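Faded black clothes -- is it the powder, the water or me?

Asked by Amna Kakakhel, 8th June
Laundry and Home board

Hello all, first time posting though I've been reading this board for ages. I moved into a flat in Sirwood in December and ever since then my black clothes have been going a sort of tired charcoal. Work trousers, T-shirts, a cardigan I was very fond of, the lot. I wash at 40 with ordinary powder, usually a fairly full drum, and dry everything on the airer by the window.

My mum says it's the hard water. My sister says I'm using far too much powder. I've pulled out everything black so I can deal with it in one go, and I'd like to know what to do before I make it worse. 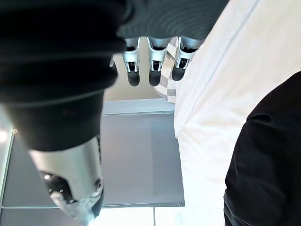

I should add that it isn't even. The knees and seams are the worst, and there are pale streaks on a couple of the T-shirts that come off if I rub them with a damp flannel. Is any of this rescuable, or do I need to buy new? I'd rather not, as the trousers cost me 71 pounds and I've hardly had the wear out of them.

Thank you in advance, and sorry for the essay!

2 answers

Sadia Hayat
Marked as helpful by the asker

Hello Amna, and welcome! Your mum and your sister may both be right, I'm afraid. Streaks that wipe off with a damp flannel are nearly always powder that hasn't dissolved, and hard water makes that worse. The good news is that this part isn't fading at all and will wash out.

Put the black things through once with no detergent whatsoever, on a long rinse, with the drum about half full. Then change to a liquid (I use the Rizvi one for darks, but the supermarket's own is perfectly good) and drop to 30 or even 20. Turn everything inside out, do up the zips, and keep the spin gentle. The pale knees and seams are a different matter -- that's real wear from rubbing, and washing won't bring the colour back. A packet of machine dye will, as long as the fabric is mostly cotton. Polyester hardly takes it, so do look at the labels first.

I'd also move the airer away from the window. Mine used to stand in full sun and I lost a lovely navy dress that way, all down one side.

The other thing is sorting. I know it's dull, but I go through the basket every time and take out anything that isn't black, even the dark greens and teals, especially when they're new. They can shed more than you'd think, and light fluff shows up terribly on black.
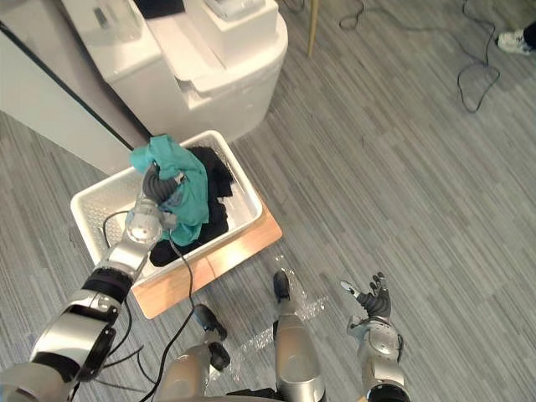 Teal out first, then the blacks can go in together.

Let us know how the trousers come up. I've got my fingers crossed for them.

Cathal Costello

vinegar in the softener drawer, works for me. my nan has done it since 1957 and her blacks are still black. dont use it with bleach though

Comment from Amna Kakakhel: Thank you both! I did the rinse with no powder and the water was cloudy for ages, so that's the streaks explained. Trousers are 2 per cent elastane and the rest cotton, so I'm going to be brave and try the dye. Does anyone know if it marks the rubber seal on the door?

Comment from Sadia Hayat: It can do, but run a hot empty wash straight afterwards and wipe round the seal with an old cloth. Mine was fine.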